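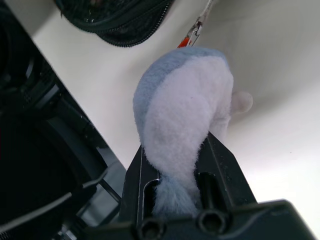
A blue and white soft toy with a fleece finish.

Lost Property Assistant (part-time, fixed term)
Nikolovski Water Park and Leisure Grounds

Nikolovski wishes to appoint a Lost Property Assistant for the coming season. The post is based at the main reception building and reports to the Guest Services Manager. The appointment is for 20 hours a week and runs until the end of September, with the possibility of renewal.

During last season 386 items were handed in at reception or recovered from the changing areas, the car park and the shallow end of the lake. Of these, 39 were mobile phones. The park intends to return a greater share of such items to their owners, and to do so more quickly than at present.

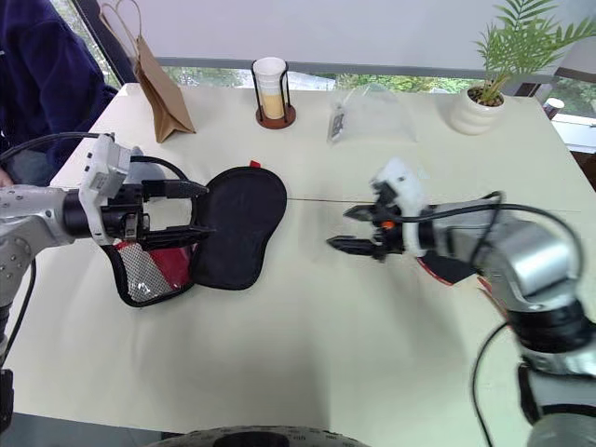

Nikolovski Guest Services

Duties of the post

The successful candidate will receive items at the desk, enter each one in the Drisus register and issue a numbered receipt to the finder. He or she will answer enquiries by telephone and email, check proof of ownership before any item is released, and arrange postage where the owner lives at a distance. Phones, keys and bank cards are to be placed in the safe on the day they are received. Items not claimed within the stated period are passed on or disposed of in line with park policy, a copy of which will be sent to applicants on request.

The postholder will not be asked to enter the water. Recovery from the lake is carried out by qualified divers under a separate agreement with Usport – the assistant's part is to pass on the details given by the visitor and to keep the visitor informed.

Person specification

Applicants should have a clear and courteous manner, neat handwriting and a fair knowledge of everyday computer programs. Experience of reception or shop work is desirable. Knowledge of the Drisus register is not required, as training will be given during the first week. Some weekend and bank holiday working is expected, and shifts may finish as late as 8pm in July and August.

Terms

Pay is set at the park's Grade 2 hourly rate. Uniform is provided. A yearly pass to the grounds is offered to all seasonal staff on completion of the probation period.

How to apply

Application forms are available from reception or from our recruitment partner, Kikovix. Please include a supporting statement of no more than 300 words and the contact details of two referees. Completed forms must reach us by the last working day of February. Interviews will be held at the park in March, and reasonable travel costs will be repaid on production of receipts.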